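Home | Products | Hand Tools | Gallery | Service | Downloads | Contact

Vosen hand-held gripper: gallery, garment handling
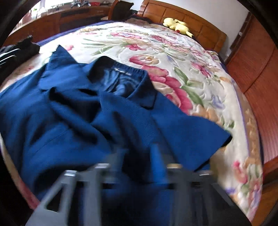 Fig. 1. Gripper pushing into a dark blue collared shirt, bed surface, floral quilt. Fingers and body in motion.

This page supports the review of the Vosen hand-held gripper kit, published 2021-11-30. The kit is sold for recording manual tasks in homes, so that the recordings can later be used to program or train an arm. It was bought at list price through Naketis and used over most of October. The notes under the figure are grouped by subject and refer to the same type of work. Bench results for rigid objects are on a separate page.

Kit as supplied

One gripper with two fingers, one camera with a wide-angle lens, one mounting bracket, one charging lead, a hex key, and a calibration card. The case is a moulded shell with foam inserts. The foam around the bracket is cut too tight and two corners tore the first time the bracket was removed.

The order code for the version reviewed is 2818. An earlier version had a different trigger spring and its fingers are not interchangeable with the current ones. Check the code on the packing slip before ordering spares.

Fingers

Angular pattern, dark grey, with a light metallic edge along the top. The triangular cutout shown on the left finger in Fig. 1 reduces weight at the tip. It also catches drawstrings and narrow straps, and we had to stop and free the finger several times when working with hooded tops. Shirts gave no trouble of this kind.

The tips meet squarely when new. After 2000 closures on the test counter there was slight play in the pivot on one side, measurable with a feeler gauge but not felt in the hand. After 4000 it had not increased. Vosen does not quote a service life for the pivot.

Grip on fabric

Loose cloth is the hardest of the common household materials for a two-finger tool. The fingers need a fold or an edge to close on. Where a shirt lies crumpled, as in Fig. 1, folds are easy to find but it is hard to know which layer has been taken. Where it lies flat, the tips slide over it unless pressed down into the bedding.

A collar is a good place to start. It is stiffer than the body of the shirt and tends to stand clear of the surface. Short sleeves are less useful. The hem can be pinched, but lifting by one sleeve turns the garment and usually hides the other.

Soft surfaces help. On a bed the tips can be pushed in below the cloth and closed from underneath. On a table the same movement stalls and the operator feels it in the wrist. Anyone planning to record folding should do the first sessions on a bed and move to a table once the trigger pressure has become familiar.

Trigger

Full travel is long. Small hands will find the last part of it tiring. Force at the tips rises evenly up to about two thirds of the travel and then steeply, so thin cotton and a padded jacket need quite different handling. There is no force readout. A Bermúdez adaptor adds one, at the cost of a cable down the forearm, and we did not test it.

Camera and lens

The wide lens takes in a great deal of the room. In Fig. 1 the wardrobe at the right is visibly curved, and the corners of the picture are dark. Both effects can be corrected with the calibration card and the supplied software, though the correction crops the outer part of the picture. We left it uncorrected here.

Motion blur is the main weakness. The gripper in Fig. 1 is strongly blurred, while the quilt pattern stays readable. The small label inside the collar cannot be read. Exposure is automatic on this version and cannot be locked. Rooms with a bright window on one side are a demanding case, and a lamp near the work is worth the trouble. Slower hand movements also help, but operators forget after a few minutes.

Weight and balance

Measured weight without the camera was 569 g on our scale. With the camera mounted the tool is front-heavy. A session of folding and sorting was comfortable up to half an hour. After that the wrist dropped and the view tilted towards the floor.

Software and files

Recordings are stored on a memory card in the camera. Transfer by cable is reliable; wireless transfer dropped out twice and had to be restarted. The Julturon import tool opened all the files after an update. Before the update it rejected any recording which began with the fingers closed.

Faults during the review

Bracket screw worked loose once. Thread-locking compound fixed it.
Rubber foot on the handle came off and was glued back.
Charging light stayed amber after a full charge. Naketis confirmed this as a known fault and sent a replacement lead, with no change.

Assessment

Suitable for clothing and bedding work where the operator can keep a slow, steady hand. Less suitable for small labels, buttons or anything else that must be read from the recording. Price of spare fingers is high for a part that will be dropped.

Testing, measurements and text: Emiliano Maldonado. Corrections to the figures above can be sent through the contact page, quoting the order code.

We use cookies to remember your settings and to count visits to this page. By continuing to use this site you accept our use of cookies. Accept | Change settings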